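Oltex travel: anyone used the tree planting add-on?

Posted by ridgeback_lou
2022-03-24
I booked two fares through Oltex and at checkout there was a box to pay for tree planting in Zavala. It was $9 per traveler. The confirmation only says "thank you for supporting Lurisero." Does anyone know if the trees get planted, and who looks after them?

Reply from mapfold
Lurisero is the nursery group. They grow seedlings and hand them to farms near Zavala. I paid for it in September and got an email with a plot number and nothing else.

Reply from Tern44
I would skip it. Planting is the cheap part. If they don't water for the first two summers, most of the seedlings die. Ask for a survival count before you give them money.

Reply from mapfold
They do publish one. The last page I saw said 200 out of 300 on the test plot were still alive. Melquiades Alvarado signed it, he runs the field side.

Reply from Tern44
That is one plot, and it's the one they chose to show.

Reply from cinzia_l
Cinzia Leone here. I run a small guesthouse in Vasar and we send guests to the planting days. Tern44 is right that one plot doesn't prove much. The farms I know do water, but I can't speak for all of them. We also try to cut waste at our end, mainly in the kitchen. Three pictures:

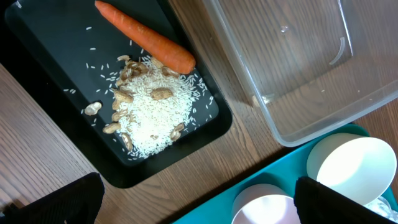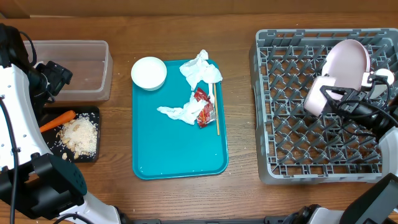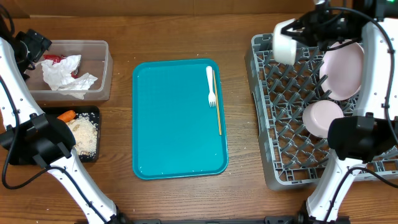 On the booking fee, my view is that Oltex should say how much of it reaches the nursery. I have asked them and got a form letter. Guests ask me the same thing at breakfast, and I tell them to give to Lurisero directly if they can. The nursery will also take things like raw carrot for its compost, so small places can help without paying anything.

Reply from ridgeback_lou
Thanks. Is there a way to get the $9 back and send it straight to them?

Reply from cinzia_l
Write to Oltex support with the booking number. One of my guests got a refund that way. It has to be before you travel.

Reply from Tern44
Still want to see the other plots.

Reply from mapfold
I'll email Alvarado and post what he sends.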